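Assembly Board Project: Gallery

Robotics Club, workshop room, March

Welcome to the gallery page of our club. My name is Nyokabi Odera and I keep this page for the second-year group. English is my third language, so please write to me if a sentence is not clear and I will correct it.

This term we work on one task only. There is a board with blue parts, and each part has its own place on the board or on one of the small plates. The two arms must put the parts where they belong. It sounds like a game for small children, and my little cousin told me so, but we have been busy with it since January and we are not finished.

The group has 6 members. Tumaini Urio and Wafula Simiyu write the program for the arms. Musyoka Gachanja is responsible for the board and draws all the plates. Joyce Urio is our teacher (she is also the aunt of Tumaini, and he asked me to write that she is more strict with him than with the others). The other members help with the log book and with the practice runs.

How we prepare

Before each practice we put the board on the table and check its position. Musyoka has a paper template for this, and we call it Tillano, after the street where he bought the paper. If the board is turned even a little, the peg comes down beside the hole and we must begin again. In the first month we lost many afternoons in this way.

Then we read the log from the last time. Every attempt gets a number. We are now at attempt 811, and this includes the bad ones. Joyce Urio does not allow us to remove the bad ones. She learned to keep a log in her first job, in a watch repair shop, and she still has a notebook from that shop with 1973 on the cover. She brought it to show us how a page should look: the time, what was tried, what happened, and who wrote it.

The program itself we call Cornau. The old version was called Prirkix, and it had the problem that it moved both arms at the same speed all the time. Wafula changed it so that the last part of the movement is slower. He worked on this for over 2 weeks, mostly in the evening, and I think it is the best work in the project so far.

What is difficult

The gear is difficult because the teeth must meet correctly. The thin pegs are difficult because a small mistake in the angle is enough to stop them. For the big cylinder we expected trouble, but it was more easy than we thought. The small parts for the slots are the ones which make everybody quiet in the room.

We also discuss a lot which end to use on the arm. A gripper with two fingers is simple to program and it holds a small part well. A hand with many fingers can hold more shapes, but there are many more joints to think about. Tumaini prefers the hand. Wafula prefers the gripper. I do not have a strong opinion, but I notice that the log pages about the hand are longer.

At the board

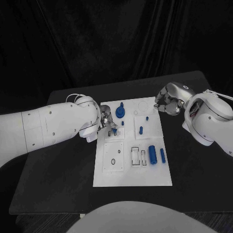 The gripper over the plate with two slots, with a small blue part between its fingertips. The arm on the right has the hand with many fingers.

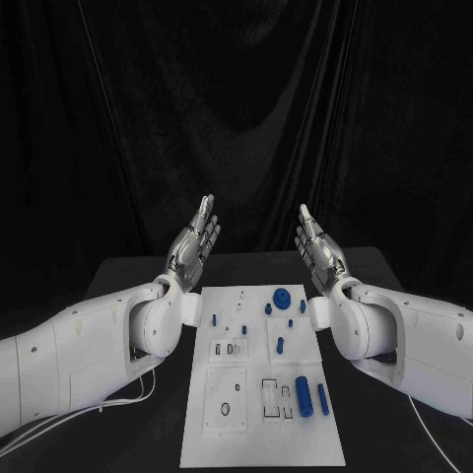 A hand on each arm, palm facing palm, and the board between them. The gear is at the far end with a short blue peg on each side.

What comes next

In the coming weeks we want to use both arms in the same attempt, one to bring the part and the other to keep it straight. Musyoka is drawing a new plate for this, with a slot that is a bit wider, so that we can learn the movement first and make it narrow later.

Visitors from the other classes are welcome to watch a practice. We start at four in the afternoon. Please put your bag near the door and do not lean on the table, also when nothing is moving. If you want to join the group next term, speak with Joyce Urio or leave your name in the back of the log book.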